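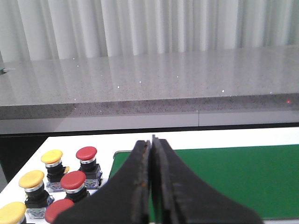

Mushroom buttons want sorting before you wire anything, not after. Learnt that the slow way on the drill press. Get them out on a white top where a dropped grub screw shows up, and line them up by colour, the yellow caps in one row and the red in the next, so you can see at a glance if you're one short. Leave them stood on their bases while you decide. Red is for stop. Always, no exceptions, even if red is all you've got left in the drawer and it's only a shed light. Yellow I use for reset or "are you sure".

Cleaning the chrome rings
Dry cloth first. Then a drop of washing up liquid in warm water, wrung right out, and dry again. No wire wool!! It scratches and then it rusts in the scratches. Old toothbrush for the gunk under the cap, that's where the sawdust packs in and the button starts to stick. If it still sticks after a brush, take the cap off and look at the spring before you reach for the oil. Oil plus sawdust = paste.

Drilling the panel
Check the collar with calipers, don't trust the packet. Masking tape both sides, pilot hole, then step drill, slow. Deburr. Try the button in the hole before you drill the next one. I did a whole lid in one go once and every hole was a hair tight, Saturday gone.

Spacing: more than you think. You want to hit one with the side of your fist and not catch its neighbour. I put a stop 120 mm from anything else now. Staggering the rows helps if the box is small, and so does putting the stop lowest, nearest your hip.

Boxes
The Mener box is fine for the bench, lid a bit thin. Fotach ones are deeper, better if you've got fat cable. Mine is 215 mm long and takes a double row with room to get fingers in behind. The 201 is cheaper but you will swear at it. Whichever, cable gland at the bottom so dust doesn't drop in.

Labels
Label the back of the button AND the hole. Pencil on tape does for now, but do a proper one before you close the lid becuase you won't open it again till something's gone wrong. Cap colour isn't a label, whoever borrows the saw next won't know your system.

Testing
Unplugged. Meter on continuity, press, release, press again. A stop button should be normally closed, so the beep goes away when you push. If it's the other way about you've got the wrong contact block on, swap it. Do every one, even new ones out of the bag. Anything on mains, get a electrician to look over it before it goes live.

Keeping spares
Baka tins with the lids, one colour per tin. Rings and nuts in a jam jar, not loose in the drawer. Contact blocks in a bag with the screws still in them. I keep the Ndung'u catalogue page taped inside the cupboard door so I can match the collar when reordering, saves digging. Last order came to 1,096 with the cable and the boxes so I do check the tins first these days.

Grease on hands? Wipe them before you handle yellow caps. It gets in and it stays in.

Next up, rewiring the bandsaw foot switch, in May if the shed's warm enough.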